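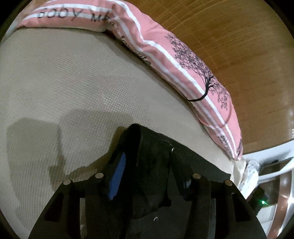
Hiltwood Textile Handling Group
Minutes of the fault review meeting, 2022-02-07

Chair: Sekar Menon
Present: the handling team, the workshop, and two people from Vasemstead by phone
Apologies: Baltia (they will send their comments in writing)

1. Previous minutes
The minutes from December were accepted. One correction: the spare finger pads were ordered by the workshop and not by Vasemstead.

2. Fault on hand-held gripper no. 2
Sekar explained what happened. During cloth folding on the beige woven surface, the operator released the trigger and the fingers did not open. They stayed closed on the black cloth and the motor continued to pull. The operator pressed the stop button on the handle and this had no effect, so he took out the battery. The fingers were then opened by hand with the small lever.

Nobody was hurt. The operator had his other hand near the left finger a moment before, to straighten the cloth, and for this reason the meeting agreed to treat the matter as a safety incident and write it in the register.

The log shows error 42 (position not reached) and 1120 cycles after the last service. The service interval is 3000 cycles, so the tool was not overdue.

3. Cause
The workshop opened the tool and found a thread wound around one of the inner pivot pins. This explains the jam. It does not explain why the stop button did not work. Vasemstead thinks that the controller does not read the button while it is repeating a close command. They could produce the same behaviour one time on their bench, but not a second time.

There was some discussion if dark cloth makes the problem worse, as loose threads are hard to see between black fingers. The workshop would like to try a pale cloth. Sekar has no objection, but the stop button comes first.

4. Falcão software
The new Falcão version was installed on both tools before the fault. It was asked if the old version can be put back. Vasemstead answered yes, but the logs will then be shorter. Agreed to put it back on tool no. 1 only.

5. Actions
– Tool no. 2 stays out of use, battery removed and label on the handle (workshop)
– Written report about the stop button (Vasemstead)
– Check the pivots for threads at the start of every shift and write it on the sheet (all operators)
– Free hand stays away from the fingers while the tool is powered – cloth is to be straightened with the battery out (all operators)
– Ask Baltia for the price of a separate cut-off switch (Sekar)

6. Other business
The beige surface is to remain as it is until the tests are repeated, so please do not change it for cleaning.

Next meeting will be called when the report from Vasemstead has arrived.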